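The master tape of "Marchand" was logged at Rirnby on 28th June, reel 2 of 2, running time not entered. Yufang Lu put it on the machine at nine and let it warm up for half an hour before she touched the transport.

The song was known in three recordings. Laurier Cormier had written it for voice and piano in F, and the first singer, Noémie Fraser, took it at 208 beats per minute, counted in eighth notes. Every later version was slower. The label, Voneo, wanted the original for a reissue of 2,000 copies and had asked for a flat transfer with no correction.

Lu aligned the playback head, ran the tones, and wrote the offsets on the sheet. The low tone read a little high. She left it.
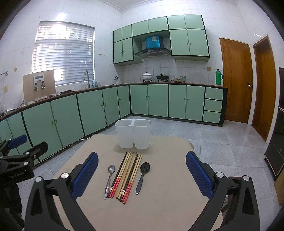
The first pass was clean up to bar 29. At that point the piano dropped in level and the voice continued alone for four bars. The published score had a full accompaniment there. Lu stopped the tape, wound back, and played the passage on the left channel only, then the right. The piano was absent from both.

She called Mudassar Rizvi in from the next room.

"Dropout?" he said.

"The hiss doesn't change. He stopped playing."

Rizvi listened with one hand on the fader. In the second of the four bars there was a low sound, a bench or a pedal, and then Fraser took a breath much earlier than the line required. She held the next note past its value. The piano came back in under it, a half step too high for one chord, and then corrected.

"They printed it with the piano," Rizvi said.

"They printed what he wrote."
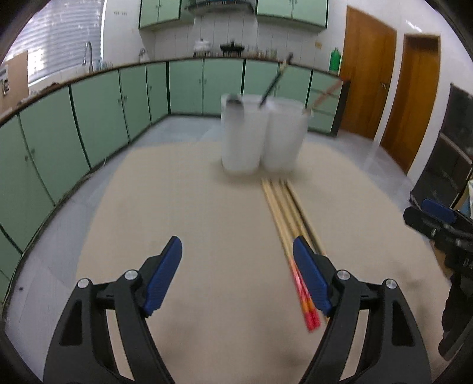
Lu checked the splices. There was one before the count-in and one after the last chord, both on white leader. Nothing had been cut between them. On the back of the box someone had written "Closo, keep this one" in pencil and underlined the last two words.

Rizvi asked whether she would flag it as a fault. The form had a column for faults and a column for remarks. Lu entered the start and stop times under remarks and wrote: piano tacet, four bars, as performed.

Then she rewound to the tones and started the second pass.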